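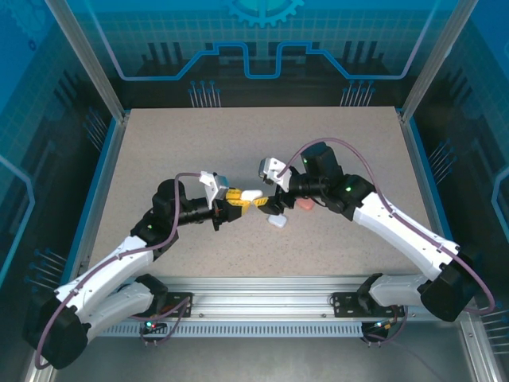 Plenty of bare speckled tabletop at the back.

Worktops: How to Keep One, and How to Get One Back

Every flat surface in a house is a shelf that hasn't been told yet. Mine in the back room at Storkside held mail, a dead lamp and 13 jar lids before I gave in and wrote some rules for it. I keep most of them.

Clearing

Take everything off. Everything, including the thing you think lives there. Put it all on the floor, where it will annoy you into finishing. Only what you used this month goes back up, and the jar lids can go find their jars.

Wiping

Use warm water, one drop of dish soap and a cloth that is cleaner than the table. That last part is where most of us go wrong. Wipe in long overlapping strokes toward yourself, rinse the cloth, go again, then dry with an old towel. If the top still feels tacky, you used too much soap, and the cure is plain water and humility.

Speckled tops hide crumbs beautifully. I consider this a feature until I lean on one in a dark sweater. Run your palm across before you put down anything you care about, or hold a flashlight low at one side and be appalled.

Stuck-on things

Price labels: warm them with a hair dryer and peel slowly from a corner. If you peel fast you get half a label and a bad mood. A dab of cooking oil left for 8 minutes takes care of the leftover glue, then wash the oil off.

Candle wax: let it harden, put a bag of ice on top, and lift it with an old plastic card. My Penry hardware store loyalty card has finally earned its keep.

Ink: rubbing alcohol on a cotton swab, after a test in a corner where guests never look. Keep it well away from varnish.

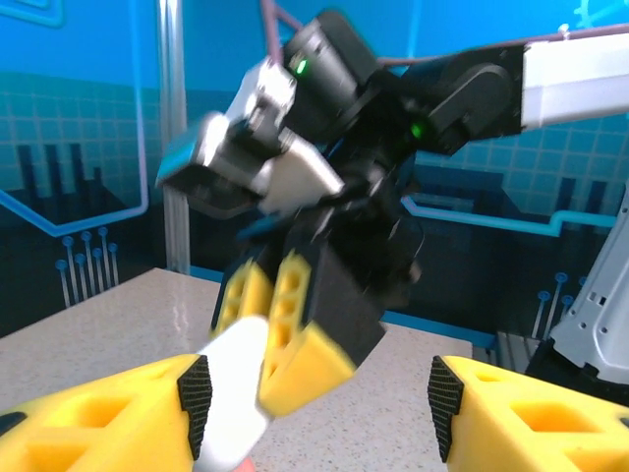 Yellow grips with finely ridged black pads.

Getting a grip

Stubborn lids have ruined more dinners at my house than bad recipes. Put a wide rubber band around the lid, dry your hands and try again before you start banging it on the counter. For small jobs at the bench, glue scraps of old bike tube inside the jaws of a clamp so they don't chew up the work. Wipe the rubber down now and then, as a dusty pad holds about as well as a promise.

Keeping it clear

Hang a hook for the scissors. Put one basket under the table for things that belong upstairs, and carry it up when it's full, not when it has become furniture. Mine was last emptied in August. I'm told it is a very nice basket.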